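Open days should show the misses

By Valbona Matić

The Helto lab in Wustmont held its open day on Friday, and 268 people signed the book at the door. I was there for most of the afternoon. I think it was a good event, and I think other labs should copy one part of it.

The part I mean is the score sheet. Beside each table hung a sheet of paper listing every attempt the arm had made since June, good or bad. The mug table had 691 attempts on its sheet. In 291 of them the mug was dropped, missed or left where it was. 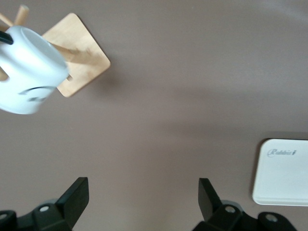 A public demonstration is usually a sales pitch, and I have sat through plenty of those. The arm does one task it has done all week, people clap, and everyone goes to lunch. Visitors leave thinking the machine can do any chore in the house. At Helto the job was a white mug on a wooden mug tree, with pegs sticking out in several directions and one running through the handle area. A child would have it off in a second. For two black gripper fingers it is hard work, and the sheet said so in plain numbers.

Some visitors were let down. A man next to me said he had driven 30 miles to watch a robot fail. I understand that, but he also stayed an hour and asked better questions than I did.

Plovetti, across the river, has its own open day next month. Last year it ran a video on a loop and kept the arms behind glass. I would like to see its sheet.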